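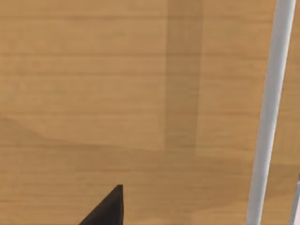 *A tabletop with a light-brown wood grain.*

# How to follow a televised candidate debate and write it up the same night

These notes are for new contributors to the Pestalham politics page. Waltraud Ostermann wrote the first version, and I have updated it for the October mayoral debates. You need a TV or a stream, a notes file and a clock.

## Before it starts

1. Read the last two stories we ran on each candidate. Know where they stand on the bus contract and the Akton Road rezoning.
2. Make a page for each candidate. Put the name at the top and leave the rest blank.
3. Write down the start time. Debates listed for 8 often begin with several minutes of introductions, and your time marks should count from the first question.
4. Start a recording. If you are using the station's stream, check that it can be rewound. The Pomora stream can't.

## While it is on

Write down claims, not impressions. "Hollmann says the city lost 40 bus stops" can be checked. "Hollmann seemed nervous" can't, and it will get cut.

Put a time mark next to anything you might quote. Minutes are enough.

If a candidate attacks another one, note three things:

- the words used
- the question that led to it
- whether the other candidate got to answer

The last one gets missed a lot. In the first debate Jörg Engelhardt was asked about the parking fees and gave his reply almost ten minutes later, in the middle of a question on schools. Two of our writers reported that he had ducked it.

Don't post quotes while you are typing notes. Mayu Kamata handles the live posts.

## Checking quotes

Go back to the recording for every direct quote. Listen twice. If a word is unclear, paraphrase the whole sentence – don't patch it with brackets.

Numbers need a source other than the candidate. Try the city budget first, then the council minutes. If you can't find it by deadline, write that we could not confirm the figure.

## Writing it up

Lead with the most newsworthy exchange, even if it came late. Give the quote by the second paragraph. Then say what the other side answered, and add a line of background for readers who missed the earlier story.

Related links go after the third paragraph. Use 7 at most.

Keep the early version under 200 words and send it to Hartmut Pfeiffer. The longer one can follow once the quotes are checked. Save it in the Petersen folder with your initials in the file name.

Corrections go at the top of the story, with the time they were made.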